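Rules on one page: Hidayah Pelupessy on good practice for hand-held gripper work

October 24, 2019

Hidayah Pelupessy is late and says so before she sits down. Coffee, no sugar. Phone face down. She has 40 minutes, then a call with Wattimena about a contract, then another call. So, quick.

She wrote the house rules that Kanodlow uses for people who work with hand-held grippers in their own homes. First version was 59 pages. "Terrible," she says. "I was proud of it for maybe a week. Then I watched someone try to find the bit about loose hair and she gave up and went and asked her sister."

Version two is 7 pages, with one page at the front that goes on the wall or the table or wherever. That front page is what we talked about, mostly.

What's on it? She doesn't need to look. Clear the space you need, leave the rest alone. Know where your cables go. One object at a time between the fingers. Thumb off the trigger when you're talking to someone. Stop when either person says stop, no discussion.

"The last one used to be number nine or something. Darmawan moved it up. He was right, I was annoyed."

Darmawan is Darmawan Ngau, who handles training and who, she says, reads every rule out loud in a bored voice to see if it survives. Plenty didn't.

I ask about small objects, as that's where most of the arguing has been this year. Jewelry especially. It's a popular task, people have it at home, it's fiddly in all the ways you want. It is also where a rule written for cups and boxes falls apart.

"A cup, you close on the cup. Fine. A string of beads, what are you closing on? One bead? The whole bundle? If you pinch the elastic and lift, you have got a spring in your hand." She does a little flick with her fingers. "So the rule says, take it by the bulk, lift low, pause. People hate the pause."

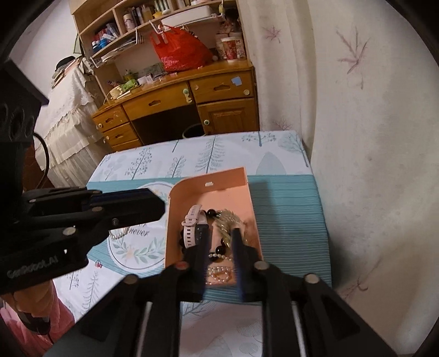 The pause is a breath, no stopwatch. She wouldn't put a number on it and got into trouble with a reviewer at Tamoto who wanted one. Endang Yeoh, she says, sent back the draft with "how long??" in the margin on every page where the word came up. They settled it over lunch. The text now says to wait until the piece hangs still.

"Which anyone can see. You don't need a clock for it."

Trays next. She likes trays. A tray with walls is allowed, a flat plate isn't, not for anything that rolls. Things should be set down in the tray, never dropped from above the rim, and she wants the fingers open all the way before the hand backs out. Half open is how you drag a necklace across the table and onto the floor. (She has done this. It was her mother's. We move on.)

And mixed trays, watches in with bracelets? "Allowed. I fought for that. Real drawers are mixed. If the standard only permits tidy things then it's a standard for somebody else's house."

What she doesn't allow is anything with real value. The rule here is blunt, no item you'd be upset to lose, nothing borrowed. Costume pieces only. She'd had a question from a household asking if an engagement ring was ok so long as they were careful. No.

We get onto two-handed work. Or two-tool work, the terms drift even in her own document, and she knows, and it's on the list. Two grippers over one small table is the thing she gets the most mail about.

The Kanodlow wording is that one tool leads and the other waits outside the reach of the first. Lead is agreed out loud before starting. You can swap, but you say so. Starkutero does it differently, both tools free, no lead, and a shorter working time to make up for it. She's read their document twice.

"It's not wrong. Their people are all trained on site, same room every day. Ours are at home with the curtains and the laundry and the cousin walking through. I can't assume anything."

Does anyone really say "I'm swapping" out loud? In their own bedroom?

She laughs. "Larasati does. Larasati Lau, she does our home visits. She says it like a pilot. Everyone around her starts doing it aswell."
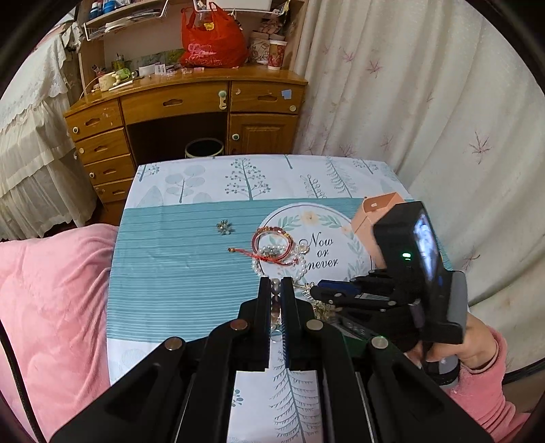
Two grippers at work over bracelets and a brooch, gift box to one side.

Then there's the background. Early on the rules told people to clear everything away, shelves, desks, the lot. Complaints straight off. People live there. In July she cut the whole section down to 2 lines: the work surface has room to put a piece down, and the floor where you stand is clear. Cables are under the second line. Nothing about the desk behind you, nothing about the bed.

"I had a paragraph about wallpaper. Can you believe it. Wallpaper!"

Sleeves, though. Sleeves stayed in. Long ones are fine if they fit at the wrist, wide cuffs get rolled up or pinned. Same with scarves. She's firm on this and a bit bored of defending it, a cuff in a linkage won't break your arm but it will make you jerk, and then everything on the table moves.

Privacy I had down as a separate topic but she folds it in. Letters, medicine labels, photos of family, turn them round or put them in a drawer first. Anyone else in the house gets told before you begin and can say no. That one is not hers, it came from Gilang Govindasamy, who ran the pilot households and got an earful from a grandfather.

Who checks any of this? Long pause here, the longest of the morning.

"We do some. Larasati visits, Darmawan goes over a sample. It's not enough." The pilot budget covered 500 hours and checking was the first thing that got squeezed. She wants households to check each other, swap notes, a phone call. Wattimena wants a proper audit with a form. That is the call she's about to take, in fact, and she's already looking at the phone.

Last one then. What would she take out, if she had to lose a rule tomorow?

"Task names. We make people write down a name for each task before they start. It's for us, it's for filing, it does nothing for anybody's fingers. It shouldn't be on the front page."

And put in?

"Light. Put a lamp on if you can't see the clasp. I keep forgetting to write it in." She writes it on the back of her hand, takes the coffee with her, and picks up on the second ring.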